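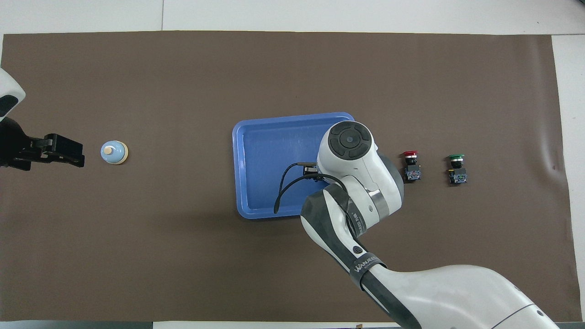
Mes astuces pour enregistrer des démos sans y passer la nuit

Sur Makori, notre petit projet d'atelier, j'ai déjà 3841 essais dans la base, alors forcément j'ai pris des habitudes (bonnes et mauvaises !).

Le tapis d'abord. Je prends du foncé, et je le lisse à la main avant chaque série - un gros pli suffit à faire basculer un bouton-poussoir. Un coup de chiffon à peine humide, jamais de produit qui brille.

Pour les objets, je mélange : une sonnette de comptoir, un bac en plastique, des boutons rouge et vert récupérés au fond d'un tiroir. Je les déplace de deux ou trois centimètres entre deux prises, sinon le modèle apprend ma table par cœur et c'est fichu dès qu'on change de pièce.

Avec deux bras, répétez le geste à vide, lentement. Et surveillez les câbles ! Un bout de velcro au poignet m'a sauvé pas mal de prises.

Les ratés, je les garde, dans un dossier à part, avec un mot sur ce qui a coincé. Je note tout de suite, après j'oublie.

Dernière chose, une pause toutes les deux séries. Quand je fatigue, mes gestes deviennent brusques et ça se voit dans les données.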